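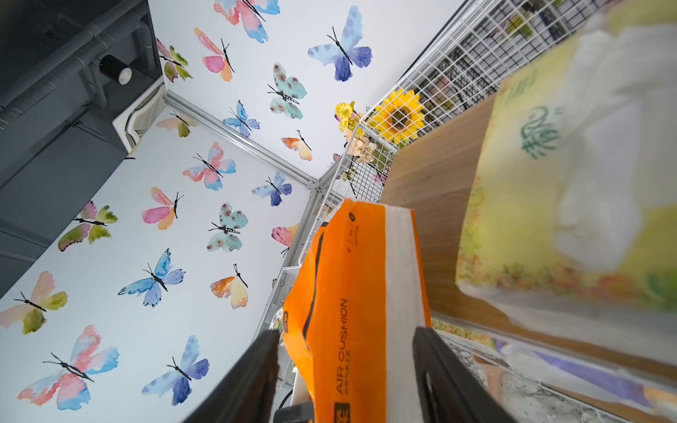

Travesía Carnby – Zelstead, ¿en dos días o en tres?
Foro > Rutas y senderismo > Travesías de varios días

botas_rotas
Buenas. Estoy mirando la travesía de Carnby a Zelstead por el collado de Gyamfi para mediados de junio. La guía del refugio dice tres días, un compañero me dice que en dos se hace de sobra. Voy con mochila de 15 kilos, tienda incluida. Forma física normalita, salgo casi todos los fines de semana pero nada de correr. El collado está a 2.366 m, ¿queda nieve en esas fechas? Gracias de antemano

pedrera77
Tres días. En dos la hice y no vi nada, iba mirándome los pies

lacuestaarriba
Yo en dos y encantado. Primer día hasta el refugio de Sturnbridge, que son unos 1.000 m de desnivel, segundo collado y bajada. Eso sí, 15 kilos es una barbaridad. Quita peso y el resto sale solo.

pedrera77
Sale solo si tienes las rodillas de lacuestaarriba. La bajada a Zelstead es larga y muy rota, pedrera suelta casi hasta el bosque. Con mochila grande y cansado del collado es donde se hace daño la gente.

lacuestaarriba
Tampoco exageremos. Hay camino marcado toda la bajada menos un tramo, y con bastones se va bien. Que parece que hablas del K2

nimbo_bajo
Depende mucho de la hora a la que salgas de Sturnbridge. Si a las seis estás andando, en dos días llegas con luz y con tiempo de parar a comer. Si sales a las nueve olvídate. Además por la tarde se mete niebla en el collado y las marcas amarillas no se ven nada, hay hitos pero algunos estan caídos.

botas_rotas
Vale, me estáis convenciendo de los tres. ¿Dónde se duerme la segunda noche? En el mapa no veo nada entre el collado y Zelstead

nimbo_bajo
Hay una cabaña de pastores pasado el lago, abierta. Cuatro tablas y una chimenea que tira mal. Yo planté la tienda al lado y mejor. El agua cógela en el lago o en el arroyo de antes, luego hasta el bosque nada.

cumbre_y_siesta
Ojo con la cabaña, en febrero pasé con raquetas y tenía media puerta arrancada. No sé si la habrán arreglado. Y acampar al lado del lago ya no se puede, pusieron cartel. Tienes que bajar un poco, hay una pradera a la izquierda del camino donde nadie te dice nada.

pedrera77
El cartel dice que no se puede acampar, vivac de anochecer a amanecer sí. Son cosas distintas. Lo pone bien claro

cumbre_y_siesta
Pues yo leí otra cosa. Que llame al refugio y pregunte, total tiene que reservar

botas_rotas
Llamo esta semana y os cuento. ¿Y lo de la nieve?

lacuestaarriba
A mediados de junio un nevero en la cara norte, justo antes del collado. Se rodea por la derecha, por las piedras. Yo nunca he llevado crampones en esa época

nimbo_bajo
Este año ha nevado tarde. Yo llevaría los ligeros, pesan poco. A primera hora ese nevero está duro como una piedra y tiene mala caída.

lacuestaarriba
Y venga peso — así llega a los 15 kilos cualquiera

pedrera77
Prefiero medio kilo de más que bajar resbalando, la verdad. El autobús de vuelta desde Zelstead míralo antes, en junio todavía va con horario de invierno y hay 3 al día. El último sale prontísimo.

botas_rotas
Editado 23 de mayo de 2026: he hablado con Sturnbridge. Tienen sitio entre semana. Vivac permitido pasado el lago, la cabaña sigue sin puerta. Del nevero dicen que llame otra vez la víspera y que ahora mismo hay bastante. Me quedo con tres días y crampones ligeros. Dejo en casa la silla plegable y el hornillo grande, voy por 12 y pico.

lacuestaarriba
¿¿Llevabas una silla??

botas_rotas
Plegable

cumbre_y_siesta
Yo la silla la llevaria jaja. Cuelga fotos a la vuelta y dinos cómo está la bajada, que quiero ir en julio con mi hermana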